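Search the newsletter
Search
Enter keywords

Teleoperation notes: what we changed in the block demonstrations

August
By Nivaldo Prado

The block-picking set at the Kukstead bench now stands at 406 accepted demonstrations. The target before the next training run is 500. This item covers the changes made to the recording procedure since the last issue, the reasons two batches were thrown out, and the settings other sites should copy if they want their data to merge with ours.

First, the control side. All demonstrations are now recorded with the Vieira leader arm. The handheld controller is still supported in the software, but its data is no longer accepted for this task. The controller sends position targets in small jumps when the operator's hand is near the limit of tracking, and the follower smooths these into short curves that were never intended. On a coarse task that does little harm. With rectangular blocks set close together, a curve of a few millimeters puts a fingertip on top of the wrong block. The leader arm has joint encoders and no tracking limit, so the problem goes away, at the cost of a tired shoulder after an hour.

Operators coming from the controller tend to squeeze the leader trigger all the way on every grasp. Please stop doing this. The recorded gripper command is the trigger position, and a policy trained on full squeezes learns to command a full squeeze at any contact. Close until the fingers stop moving on the follower, then hold. The trigger position should flatten out on the plot. If it continues to climb after the finger encoder has gone flat, the episode is marked and the operator repeats it.

Second, the scoring of approach. Bitcombe sent us 253 episodes recorded with their own procedure, and we spent most of a week working out why a policy trained on the combined data hesitated above the blocks. Their operators had been taught to come down vertically, pause, and then descend the last stretch. Ours had been taught to come in at a slope without a pause. Both methods are fine. Mixed in equal parts they give the policy two answers to the same view, and it averages them. The agreed procedure is now a continuous approach, with no pause longer than the time needed to line up the fingers. Bitcombe has re-recorded part of their set and the rest is kept aside for pretraining only.

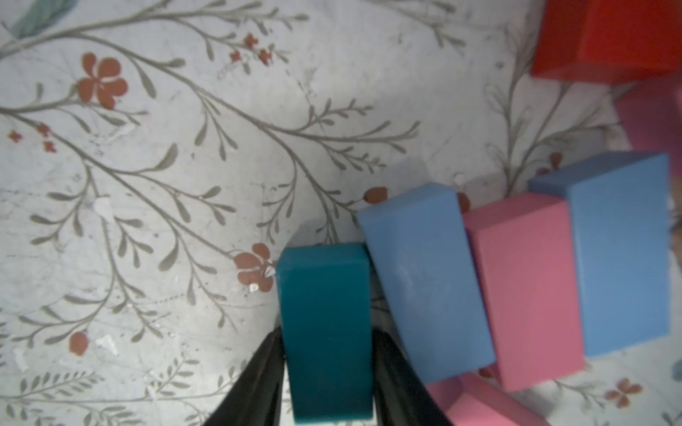
Crowded layouts are the part of the set we were short of, and most of the new recording time has gone there. In the earlier sessions the target block was nearly always given clear space on both sides, and the resulting policy opened the fingers to full width by habit. When a neighbor was present it came down on it. The standing row is the useful case: with the teal block between the fingers and a light blue one immediately to its right, the right finger overlaps the neighbor's lower edge in the wrist view, and the operator has to judge the gap from a partial outline. The left side, with only printed cloth next to the block, gives no such trouble. We therefore ask for the free side to be used. Bring the free-side finger down slightly wide, let the crowded-side finger enter close to the target face, and close slowly so that the block moves toward the free finger.

Fixed-jaw thinking does not help with this. Both fingers are driven together, so "slightly wide" on one side means shifting the wrist, and the shift has to be taken out during the close. On the leader arm it is a small roll of the forearm. New operators usually find it after 8 practice episodes or so, and practice episodes are not saved. Do not try to do it with the trigger.

Third, surfaces. The plain gray mat has been retired from the training side and kept for evaluation. A policy trained on plain gray found blocks mainly by the fact that something was not gray, and it failed when the bench was covered with anything else. Printed fabric is now standard. Leaf and flower prints are good for this purpose, the flowers especially, as they put small patches of strong color in places where there is nothing to grasp. Rotate the cloth between sessions. Do not iron it. Wrinkles are wanted, provided a block can still be stood on end without falling over before the episode starts.

Lighting should be left alone during an episode. Between episodes it can be changed freely, and we would like more variation than we are getting. The exposure on the wrist camera must be locked before the arm moves. Two of our batches were rejected on this point. Auto exposure had been left on, and the picture brightened each time the dark fingers filled more of the view, so brightness became a very good predictor of when to close. The policy learned it well and was of no use at all on the locked camera.

Labels. Each episode carries a target color and a layout tag, entered before recording. The layout tags are "clear," "one side," "both sides" and "lying." Use "one side" when a neighbor stands close enough that a fully opened gripper would touch it. Blocks farther off do not count, even if they are in view. If the same color occurs more than once on the cloth, add the word "left," "right," "near" or "far" as seen from the robot base. Several episodes came in with directions given from the operator's chair, which faces the base. These were corrected by hand and we would prefer not to do it again.

Failed grasps are to be kept if the operator recovers. Do not stop the recording when a block tips. Back off, reopen, and pick it from the position it has ended up in. Recovered episodes may make up to a fifth of any session. If the block leaves the cloth or the arm faults, discard the episode.

A word on speed. The logger runs at a fixed rate and the training code does not resample. An operator who takes twice as long gives twice as many frames for the same motion, most of them nearly identical, and the set leans toward that person's habits. Slow is acceptable in the close and in the first part of the lift. Elsewhere, move at the pace you would use if no one were recording. The session report now prints the ratio of moving to still frames, and operators should look at it before they leave the bench.

The Gustetti fingertip pads are being tried on the second follower. They are softer than the current ones and hold a tilted face better, but they also let the block rotate in the grasp during a fast lift. Data from that arm is stored in its own folder until we know whether the two pad types can be mixed. Do not move pads between arms to finish a session.

Remaining work before the training run is mostly "both sides" layouts, with some "lying" episodes in which the target is partly covered by the neighbor. Sites that wish to contribute should send a short trial batch first and wait for the check to come back. The converter rejects files without a calibration record, and a calibration made after the session is not accepted in place of one made before it.

Recent items
Leader arm joint offsets: checking after transport
Bitcombe data merge, first results
Wrist camera exposure lock, step by step
Session report fields explained
Fingertip pad wear and when to replace
Kukstead bench booking hours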